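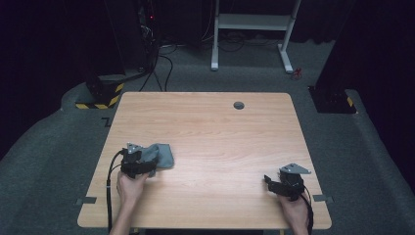

What is the best way to look after a wood-grain desk that gets used every day? A soft cloth, barely damp, run along the grain once a day, with a second dry cloth straight after.

That was the advice Tzu-hsuan Yip brought to the Hellholm shared workrooms on Tuesday, when she gave a free talk on keeping desks and tables in good shape. The room was pleasantly full, and people stayed on well past the hour with their questions – mostly on coffee rings, it must be said, and on the crumbs that gather around the cable hole at the back of a desk.

Yip likes plain gray cloths, folded into a pad so there is always a clean side to turn to, and she washes hers without softener. For tape marks she suggests patience, a little warm water and a fingernail. Ibrahim Jibrin, who runs the workrooms, was delighted with the turnout and has already asked her back.

The next talk, on chairs and their squeaks, is planned for March. There are 80 places and they are free, but please put your name down at the front desk.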